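Netano 수납 기록 모음

소파와 거실 주변에서 소지품을 정리하는 과정을 모은 자료의 안내 문서입니다. 물건을 상자에 넣고 꺼내는 동작, 주머니와 케이스를 옮기는 동작, 자주 쓰는 물건을 제자리에 돌려놓는 동작을 다룹니다. 처음 받는 분은 아래의 구성과 표기 규칙을 먼저 읽고 파일을 여시기 바랍니다.

이 문서는 Nudex 자료실의 생활 정리 묶음에 속합니다. 같은 묶음의 Grallow(옷장과 서랍), Fülöp(주방 선반)과 표기 방식은 같지만 폴더 이름과 물건 목록은 따로 관리합니다. 세 자료를 합쳐 쓸 때는 물건 목록의 번호가 겹치므로 앞에 자료 이름을 붙여 주세요.

자료의 범위

기록은 156건이고, 한 건은 정리 한 차례에 해당합니다. 장소는 소파 위, 소파 앞 바닥, 낮은 탁자, 현관 선반, 책상 옆의 다섯 가지로 나눕니다. 장소 구분은 상자가 놓인 곳을 기준으로 합니다. 사람이 소파에 앉아 있더라도 상자가 바닥에 있으면 '소파 앞 바닥'입니다.

물건은 손에 들 수 있는 크기로 한정했습니다. 가구를 옮기거나 청소 도구를 쓰는 기록은 넣지 않았습니다. 음식물, 약, 신분증이 들어간 기록도 제외했습니다. 물건의 가격이나 구입처는 적지 않습니다.

물건 분류

분류는 다섯 가지입니다. 한 물건에는 분류를 하나만 붙입니다.

접이식 소품: 접거나 펼 수 있는 막대, 집게가 달린 거치용 물건, 작은 우산
케이스와 주머니: 똑딱이나 지퍼가 있는 납작한 케이스, 파우치, 동전 지갑
고리와 장식: 열쇠고리, 체인, 가방에 다는 장식
전자 소품: 충전선, 이어폰, 리모컨
종이류: 메모지, 엽서, 얇은 공책

케이스에 체인이 연결된 경우에는 둘을 각각 적고, 비고에 '연결됨'이라고 씁니다. 체인이 주머니 위에 얹혀 있기만 하고 연결 여부를 알 수 없으면 '닿음'이라고 씁니다. 초기 기록에서는 이 둘을 구분하지 않았기 때문에 비고 칸이 비어 있는 건이 남아 있습니다.

색은 눈에 보이는 대로 적습니다. 분홍색 물건이 여러 개인 상자에서는 '분홍' 하나로 끝내지 말고 '연분홍', '진분홍'처럼 구분해 주세요. 상자는 테두리와 안쪽의 색이 다를 수 있으므로 두 칸에 나누어 적습니다.

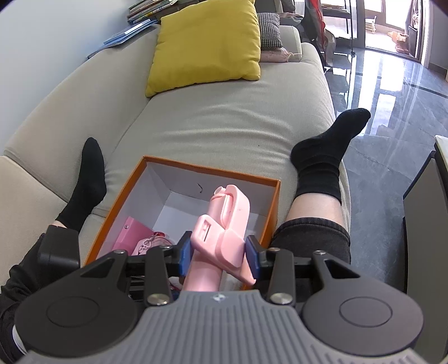 Netano 수납 기록 모음 | 제5호

소파 위 기록의 표기 예

베이지색 천 소파 위에 주황빛 갈색 테두리의 열린 상자가 있고, 연분홍색 접이식 막대가 그 위에 들려 있는 순간은 다음과 같이 적습니다.

장소: 소파 위
상자 테두리: 주황빛 갈색
상자 안쪽: 옅은 회백색
옮기는 물건: 접이식 막대, 휴대전화 거치용 모양의 집게 있음, 연분홍
상자 안 물건 1: 납작한 케이스, 은색 똑딱이, 진분홍
상자 안 물건 2: 둥근 파우치, 연분홍
상자 안 물건 3: 은색 체인과 열쇠고리 장식, 붉은 장식 포함
비고: 체인은 파우치에 닿음

옮기는 물건이 상자 위에 떠 있을 때는 방향을 적지 않습니다. 넣는 중인지 꺼내는 중인지는 한 순간만으로 판단하지 않고, 앞뒤 기록을 확인한 다음 '넣기' 또는 '꺼내기'를 채웁니다. 확인할 수 없으면 '미정'으로 둡니다. 추측으로 채운 값은 검수에서 모두 되돌립니다.

폴더 구성

맨 위에는 안내문, 물건 목록, 장소 목록, 기록 폴더가 있습니다. 기록 폴더 안은 장소별로 나뉘며, 장소 폴더 아래에 한 건당 폴더 하나가 들어 있습니다. 각 건의 폴더에는 정지 사진과 표기 파일이 있습니다. 표기 파일은 쉼표로 구분한 텍스트이고 문자 인코딩은 UTF-8입니다.

사진의 긴 변은 2,000픽셀로 맞췄습니다. 원본이 이보다 작으면 키우지 않고 그대로 두었습니다. 밝기와 색은 보정하지 않았으므로 같은 물건이라도 저녁 기록에서는 더 노랗게 보일 수 있습니다. 색 표기는 사진마다 따로 하되, 물건 번호는 같은 것을 씁니다.

표기 항목

기록 번호: 장소 약자와 일련번호를 붙여 씁니다.
물건 번호: 물건 목록의 번호입니다. 목록에 없는 물건은 0으로 적습니다.
분류: 위의 분류 가운데 하나입니다.
동작: 넣기, 꺼내기, 옮기기, 돌려놓기, 미정
가려짐: 없음, 일부, 대부분
놓인 상태: 세움, 눕힘, 겹침, 들림
비고: 자유롭게 적되 한 줄을 넘기지 않습니다.

'가려짐'은 다른 물건이나 도구 때문에 보이지 않는 정도를 뜻합니다. 화면 밖으로 나간 부분은 여기에 넣지 않고 비고에 '잘림'이라고 씁니다. 파우치 한쪽이 앞의 물건에 가려져 있으면 '일부'로 충분합니다.

'겹침'과 '세움'이 동시에 맞는 경우가 있습니다. 상자 안에 세워 둔 케이스에 다른 주머니가 기대어 있는 경우입니다. 이때는 '세움'을 적고 기대어 있는 쪽을 '겹침'으로 적습니다.

정리 기준

정리 방식은 집마다 다르며, 이 자료는 어느 쪽이 맞는지 평가하지 않습니다. 다만 기록을 비교하려면 끝나는 시점이 같아야 하므로 다음 조건을 두었습니다.

상자 밖에 나와 있던 대상 물건이 모두 상자 안이나 지정한 자리에 있을 것
접이식 물건은 접을 수 있는 만큼 접혀 있을 것
똑딱이나 지퍼가 있는 케이스는 닫혀 있을 것
체인은 상자 테두리 밖으로 늘어지지 않을 것

조건 가운데 하나라도 맞지 않으면 그 건은 '미완'으로 표시합니다. 미완 건도 삭제하지 않습니다. 뚜껑이 없는 상자가 많아서 뚜껑을 닫는 동작은 조건에 넣지 않았습니다.

알려진 문제

소파 위 기록에서는 쿠션이 눌려 상자가 기울어지는 일이 있습니다. 기울기는 따로 재지 않았습니다. 놓인 상태를 판단할 때는 방바닥 대신 상자 바닥을 기준으로 삼아 주세요.

접이식 막대와 집게형 거치대의 구분이 기록마다 조금씩 다릅니다. 손잡이가 길고 집게가 달려 있으면 접이식 막대로 통일하는 작업을 하고 있으며, 현관 선반 폴더는 아직 고치지 못했습니다.

투명한 주머니는 '케이스와 주머니'에 넣되 색 칸에 '투명'이라고 적습니다. 안에 든 물건이 보여도 꺼내기 전까지는 별도 물건으로 세지 않습니다.

바뀐 내용

6월: 상자 색 칸을 테두리와 안쪽으로 나누었습니다. '닿음' 표기를 추가했습니다.
4월: 종이류에서 영수증을 뺐습니다. 책상 옆 폴더의 이름을 고쳤습니다.
2월: 현관 선반 기록을 추가했습니다.

사용 조건

연구와 교육 목적으로 쓸 수 있습니다. 다시 배포할 때는 이 안내문을 함께 넣고 자료 이름 'Netano 수납 기록 모음'을 적어 주세요. 사진 속 사람이 누구인지 알아내려는 용도로는 쓸 수 없습니다. 표기를 고쳐 배포할 때는 고친 항목의 이름을 안내문 끝에 덧붙이면 됩니다.

오류를 찾으면 기록 번호와 항목 이름을 적어 Nudex 자료실의 수정 요청란에 남겨 주세요. 사진을 다시 첨부할 필요는 없습니다. 반영된 수정은 다음 호의 '바뀐 내용'에 싣습니다.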